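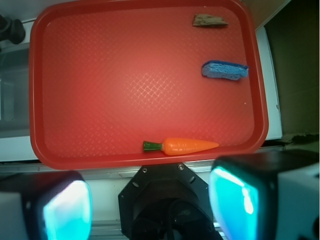
Toy carrot, blue sponge and a small brown piece on a red tray.

Home Courses Handouts Contact
Filed under: Early Learning, Language and Thinking
9 shares

Handout 4: How Young Children Sort the World
Notes by Maribeth Baluyot, for the evening group at Estness

Welcome back, everyone, and thank you for the lively talk last time. I have tried to write these notes the way I would say them out loud, so forgive me if I wander a little. Have the reading from Lodhi beside you if you can, especially page 134, where the chart of early words is. We will come back to that chart in July when we get to bilingual homes.

Tonight is about categories. A category is a group of things we treat as the same for some purpose, and we use them all day long without noticing. When you say "pass me a spoon," you don't much care which spoon. A child of two is still working out what counts as a spoon in the first place, and whether the big one in the soup pot gets the same name as the little one beside the yogurt.

Overextension and underextension

You will remember the toddler who calls every four-legged animal "doggie." This is overextension – the word is stretched over too many things. Underextension is the quieter cousin, and it is easy to miss. A child may use "shoe" only for her own pair by the door, and if you never ask about anybody else's shoes you will never find out. Please listen for both when you do your home visits.

Shape, color, and use

Many children lean on shape when they meet a new noun. Color is catchy but not very helpful, as a red cup and a blue cup are both cups. Use comes in more slowly, partly because a child has to have seen the thing being used. A toy vegetable is a lovely puzzle here. It has the shape of food and the name of food, and you can't eat it! Some children will tell you firmly that it is a carrot, others that it is a toy, and a few will happily say both.

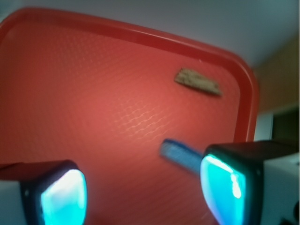
Then there are the things that don't have a handy name at all. Zeeshan Naqvi brought this up after our last meeting, and I have been thinking about it ever since. Adults fall back on "piece" or "bit" or "thingy," and children hear those words far more often than our word lists would suggest. If a child says "bit" and points, write it down. It is a real word doing real work.

How to talk while a child sorts

Go slowly. Let the child make the groups before you give them names, and when you do speak, try "tell me about these" before you try "which ones are red?" If a group makes no sense to you, ask about it kindly – there is very often a reason behind it, and it may be a better one than yours.

For next time

Please read the Revley chapter on first nouns and write up one short conversation with a child under five. Sixty words is too short and a whole notebook is too long, so use your judgment. Leave the names out. The Hondeck transcripts are optional, though I am very fond of them

0 comments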